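4.3 Recording a demonstration by remote control

Before you start, check that both arms are enabled and that the operator can see the whole work area.

1. Select Teach, then New task. Give the task a name of no more than 38 characters.
2. Move both leader handles to the rest position and hold them still for five seconds.
3. Press Record. Bring the left gripper to the object on its plate and close it slowly. Keep the right gripper open and clear of the table edge.
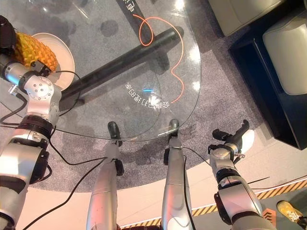
4. Lift, place and release the object, then return both arms to rest.
5. Press Stop. Save the run or discard it – a saved run cannot be edited.

Repeat steps 3 to 5 until you have 43 saved runs. Move the plate a little between runs.

Note: Glass tops reflect ceiling lights. If the preview shows glare over the object, move the table or dim the lights.

Caution: Keep cables clear of the joints. Stop at once if a cable pulls tight.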